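Skevelley Bench Notes
Gallery: Rings, Gauges and Small Findings
Posted January 26, 2018

The small parts drawers at the Skevelley shop were sorted over the first weeks of the year. Before that, split rings, jump rings and tags had been kept in whatever tin was closest, and it took longer to find a matching pair than to fit one. Stock numbers are left out because the Midine catalog is changing them in May.

Split rings are sold by outside diameter. Most of what goes out of the shop is in the middle sizes, which suit house keys and luggage tags. The smallest sizes go to people who make fishing lures and charms. Orders of 500 or more are packed by weight, and anything smaller is packed by hand.

A few notes on the sort itself:

Rings that had been sprung open were thrown out. A stretched ring does not close flat again and will let a key work its way off.

Plated and stainless rings are now in separate drawers. They look alike when new, but the plated ones wear through where the keys rub.

Rings that had linked together were pulled apart before going into a drawer. This was the slowest part of the job. The large drawer held nearly 900 rings and took two afternoons.

Colored tags are stored with the rings they are usually sold with. The old Trillo tags have a smaller hole and are kept in their own bag, as they bind on thick wire.

Each drawer has a sample ring wired to the front. The labels had a habit of falling off, and the sample is quicker to read from across the bench.

The bulk cartons from Ghorbani come 1000 to a bag and are stored under the bench until a drawer runs low. Please close the bag with a clip when you take from it.

Pictures

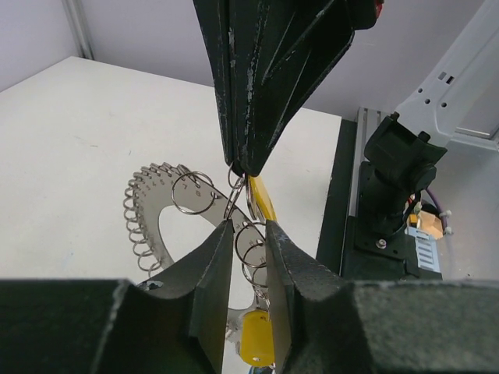

Key rings with a yellow tag, next to the steel ring gauge. Small split rings hang along the curved edge of the gauge, with the numbers 7 and 8 near the top.

The gallery will be added to when the chain and clasp drawers are finished. Those are next, followed by the swivels. Larger copies of the pictures can be requested through the contact page.

Back to all galleries
Next: Pliers and Cutters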